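游戏存档备份和账号安全,我自己在用的一套办法(新手向)

2021年2月13日 更新

上次写完《Forkbridge》的开荒笔记之后,后台收到好多私信,问得最多的居然跟打法没关系,都是“换电脑以后存档没了怎么办”“账号被人登了怎么办”。我一条一条回,回到后来发现自己在反复打同样的字,干脆整理成一篇,以后谁再问我就甩链接(偷懒成功)。

先交代一下我的情况,免得大家照搬的时候对不上。我主力是一台台式机,偶尔用笔记本,游戏大部分是买断制单机,联机的只有两三个。存档丢过一次,是很惨的那种,《Prellitz》玩到后期,2,631天的殖民地,重装系统的时候忘了它的存档不在游戏目录里,格式化完才想起来。那天晚上我对着桌面坐了很久,后来就开始认真搞备份了。

整篇分两块,前面讲存档,后面讲账号。只关心账号的可以直接往下拉。

一、先找到存档在哪儿

这一步看着简单,其实最容易翻车。很多人以为存档就在安装目录里,把整个游戏文件夹复制一份就觉得万事大吉,我当年就是这么想的。在Windows上,存档常见的藏身处有这么几个:

“文档”文件夹,里面经常有个叫 My Games 的子目录,老一点的游戏特别爱放这里。

用户目录下的 AppData。它默认是隐藏的,要在资源管理器的“查看”里勾上“隐藏的项目”才看得到。里面又分 Local、LocalLow 和 Roaming 三个,三个都得翻一遍,别问我为什么要分三个,我也嫌烦。

用户目录下的“保存的游戏”,英文系统叫 Saved Games。

游戏平台自己的目录,一般藏在一串数字命名的文件夹里,那串数字对应的是你的账号或者游戏编号。

最后才是安装目录本身,小体量的独立游戏有时候会放在这儿。

如果都翻过了还没找到,有个笨办法很好用:进游戏手动存一次档,马上切出来,在用户目录里按“修改日期”搜今天改过的文件,按时间倒着排。刚存的那个多半就在最上面几条里。我找《Bortolotti》的存档就是这么找到的,它的文件夹名用的是开发时的代号,跟游戏名一个字都不沾边,靠搜名字搜到明年也搜不出来。

找到以后我建议建个文本文件,把每个游戏的存档路径记下来。我那个文件现在有12行,每次装新游戏就补一行,花不了一分钟。这个文本文件本身也要一起备份!别问我怎么知道的。

二、手动备份一次

先别急着上自动化,手动走一遍,你才知道自己在备份什么。

第一步,彻底退出游戏。注意是彻底退出,有些游戏关了窗口,后台进程还在往存档里写东西,这时候复制出来的文件可能是半截的。打开任务管理器瞄一眼,确认进程没了再动手。

第二步,把整个存档文件夹复制出来,别只挑那个看起来像存档的文件。好多游戏的存档是一组文件,有主文件,有索引,有截图缩略图,少一个就读不出来。有的游戏更过分,索引里还写着校验值,你单独替换一个它就提示存档损坏。

第三步,压缩打包,文件名写清楚。我的格式是“游戏名_日期_备注”,备注写打到哪儿了,比如“打完第二章”“进最终关之前”。以前我图省事,全叫“新建文件夹”,后来想找某个分支选择之前的档,一个一个解压进去看,看得头都大了。

第四步,挪到另一块硬盘上去。放在同一块盘的另一个分区不算,盘坏了是一起坏的。移动硬盘、U盘、家里的NAS都可以,存档一般也不大,我那个沙盒游戏单个存档800多MB已经算夸张的了,大部分就几MB。

第五步,也是大家最爱跳过的一步:试着恢复一次。把原来的存档文件夹改个名(别删,改名就行),把备份解压回原位置,进游戏读一下。能读出来,这份备份才算数。读不出来的话趁早找原因,总比真出事的时候才发现强。

三、云存档要开,但是别全靠它

云存档我全都开着,方便是真方便,台式机打到一半换笔记本接着打,很爽。可是它干的活叫“同步”,跟备份是两回事。本地的坏档会被同步上去,把云端那份好的盖掉,然后你另一台电脑一开机,又把坏的拉下来,整整齐齐。

所以遇到“本地与云端存档冲突”的弹窗,请一定停下来!先不要点任何一个选项。我的习惯是这样:

弹窗放着别管,先去存档目录,把本地这份复制到桌面。

再看弹窗上两边的时间,哪个更新就选哪个。要注意时间新不等于进度新,比如你在新电脑上刚进游戏,它自动建了个空档,时间当然是最新的,选它就全没了。

选完进游戏确认。不对的话,用桌面那份覆盖回去。

覆盖的时候还有个小细节,最好先断网,或者在平台里临时把这个游戏的云同步关掉,放好本地存档,进游戏读一次、存一次,再把同步打开。不然你前脚放进去,后脚它又从云端拉一份下来,能来来回回折腾一晚上。

另外不是每个游戏都支持云存档,也有那种只同步设置不同步进度的,商店页面写得又很含糊。判断方法也简单,在另一台电脑上登录看看进度在不在。没有另一台电脑的,就老老实实当它没有吧。

四、让它自己备份

手动备份最大的问题是人会忘。我前前后后试过几种办法,现在用的是最土的一种:写个批处理,挂到系统的“任务计划程序”里,每次登录自动跑一遍。

思路是用系统自带的 robocopy,把存档目录复制到备份盘上按日期命名的文件夹里。命令的样子大概是 robocopy 源目录 目标目录 /E,/E 的意思是连子目录一起复制,空的也带上。千万别顺手加 /MIR,那个是镜像,源目录里没有的东西它会在目标那边删掉,存档一丢备份也跟着丢,这跟云同步的毛病一模一样。网上好多教程上来就让你用 /MIR,用来同步照片可以,备份存档我不推荐。

路径里有空格的话记得两头加英文双引号。中文路径一般没问题,但批处理文件保存时的编码要对,我用记事本另存为的时候选 ANSI,选 UTF-8 的话中文有可能变乱码,然后它就一本正经地告诉你找不到目录。

任务计划程序这边,新建一个基本任务,触发器选“登录时”,操作选“启动程序”,指到那个批处理就行。做完右键点一下“运行”,去备份盘看看文件夹有没有真的长出来。 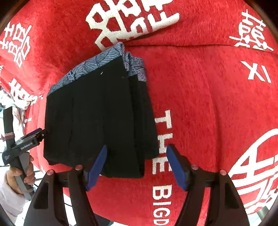 红色绒布上的双喜字

不想写命令的朋友可以用现成的工具。我用过一阵 Janico,界面比较朴素,好处是能给每个游戏单独设保留份数,我给常玩的游戏设的是保留4份,再多就自动删最旧的。它第一次扫描会自动识别一批常见游戏,识别不到的就自己把路径填进去,前面让大家记的那个文本文件这时候就派上用场了,复制粘贴就行。有个小坑是它默认把备份放在系统盘,装完第一件事先去设置里改掉,不然重装系统的时候会重演我的悲剧。

保留几份合适呢?看游戏。线性剧情的少留点没关系,反正你也不会回头。经营类、沙盒类多留一些,这类游戏的坏档经常是慢慢烂掉的,你发现的时候最近两三份可能已经全都带着问题了,得往更早的翻。

五、打Mod之前多做一件事

单独拎出来说,因为私信里起码有一半的坏档都是Mod闹的。

装新Mod之前手动备份一次,备注写“装某某之前”。一次只装一个,进游戏跑一会儿没问题再装下一个。我知道一口气订阅一大串很快乐,可是出了问题你要一个一个排查,那就一点都不快乐了。

拆Mod比装Mod还危险。很多Mod会往存档里写自己的东西,比如新物品、新建筑,直接删掉以后存档里就多出一堆找不到出处的引用,轻则报错,重则进不去。稳妥的顺序是先在游戏里把相关的东西清掉,存档,退出,再卸Mod。作者的说明页里通常会写能不能中途卸载,一定要看,哪怕是外文的,丢进翻译里看个大概也好。

还有就是Mod的来源。尽量从平台自带的创意工坊或者有名有姓的大站下,群文件里那种改过名的压缩包,尤其里面带 exe 的,我是一概不碰。普通的贴图、模型Mod根本用不着 exe,看见了就要多个心眼。这个问题正好接到下面的账号部分。

六、账号这块,按重要程度来

存档丢了心疼,账号丢了那是又心疼又费钱。我按自己觉得的优先级往下写,时间不够的话做完前两条也比什么都不做强很多。

先保邮箱。游戏账号的密码再复杂,邮箱被人拿走了,点一下“忘记密码”就全完了。给邮箱单独设一个别处都没用过的密码,开两步验证,再检查一下备用手机号是不是还在用的那个。我去年翻设置才发现,我一个老邮箱绑的还是大学时候的手机号,早就不用了,吓得赶紧改掉。

再给游戏平台开两步验证。能用手机验证器就用验证器,短信放在后面当备选。开的时候系统会给你一组恢复码,请把它抄在纸上或者打印出来,不要截图存在手机里。你想想,需要用到恢复码的时候,多半就是手机丢了或者坏了的时候,截图跟着手机一起没了,那还恢复个啥。

密码不要重复用。小论坛、小游戏站被拖库是家常便饭,人家拿着泄露出来的邮箱和密码去各大平台挨个试,试中了就是你倒霉。脑子记不住就用密码管理器,主密码设长一点,用几个不相干的词拼起来,比那种大小写加符号的短密码好记,也更难猜。

检查授权过的第三方网站和设备。查战绩的、抽奖的、交易比价的,登录过就可能留下授权。去账号设置里把不认识的、不用的全部撤掉,把“已登录设备”也清一遍。网吧登过的尤其要清!我去年10月清的时候,还看到一台早就卖掉的旧笔记本挂在列表里。

七、常见的几种骗法

好友发来链接让你帮忙投票。点进去是个登录框,长得跟平台一模一样,看着像弹出来的小窗口,其实是网页里画出来的。有个小办法:试着把那个“窗口”拖出浏览器的边界,拖不出去的就是假的。当然最省事的是不点,真想确认,就换个聊天软件问问本人。

有人说“不小心误举报了你”,让你去联系某某客服。平台的客服不会在聊天软件上加你,更不会让你把装备转给谁“验证”一下。遇到这种直接拉黑,不用跟他讲道理。

有人找你试玩没上架的新游戏,发来一个压缩包,密码写在聊天里。加密码常常是为了躲杀毒软件的扫描,解压运行以后,浏览器里保存的登录状态可能就被打包带走了。登录状态一旦被偷,两步验证也挡不住,人家拿到的是已经登进去的那个“你”。

所谓的“泄露版”“抢先版”也是重灾区。大作发售前总有人放出各种包,我理解大家心急,但是这类东西里夹私货的太多了,真的忍一忍。

八、万一已经中招了

顺序很要紧,别慌,按这个来:

先换一台干净的设备,手机也行。在可能中毒的电脑上改密码,等于当面念给人家听。

改邮箱密码,并且看一下邮箱里有没有被人偷偷加上自动转发规则,这个特别容易漏掉。

改游戏平台密码,选“在所有设备上退出登录”。

去设置里看有没有陌生的API密钥或者授权,有就撤销。做交易的朋友重点看这一条。

联系平台官方客服,准备好早期的购买凭证、最初绑定的邮箱、付款记录。这些东西越早的越有说服力,所以买游戏的收据邮件别删,建个文件夹归档就好。

跟好友说一声,免得骗子接着用你的号去骗他们。

回头处理那台电脑,全盘查杀,不放心就重装。重装之前存档记得备份,又绕回前面了哈哈。从中过招的系统里往外拷文件,只拷存档,别把 exe 一起带出来。

九、评论里问过的几个问题

手机游戏怎么办?手游进度大多在服务器上,关键是绑定账号,别一直用游客登录。纯单机的手游比较头疼,安卓和苹果的办法也不一样,我自己玩得少,就不瞎教了。

主机呢?主机上一般得用官方的云服务或者自带的备份功能,能不能拷到U盘要看机型和游戏。卖二手主机之前记得先确认存档传上去了,再做初始化,再把账号从这台机器上注销掉。

存档能不能跨平台用?看游戏。有的文件一样,直接拷过去就能读,有的里面写死了账号编号,换个平台就不认。动手之前先备份(我知道我很啰嗦),试坏了也能退回来。

备份盘要不要一直插着?我自己是一块常插着自动备份,另一块平时收在抽屉里,想起来就拷一次。常插的那块万一碰上勒索病毒也会一起遭殃,抽屉里那块就是留着应付这种情况的。

批处理每次登录都闪一下黑框,很烦?在任务属性里勾上“不管用户是否登录都要运行”,它就到后台去跑了,黑框不会再出来。有些电脑会要求输入系统密码,输一次就好。

下一篇打算写《Forkbridge》的后期运输线怎么排,截图已经攒了一堆,就差动笔。存档路径找不到的可以在下面留游戏名,我装过的会把路径贴给你。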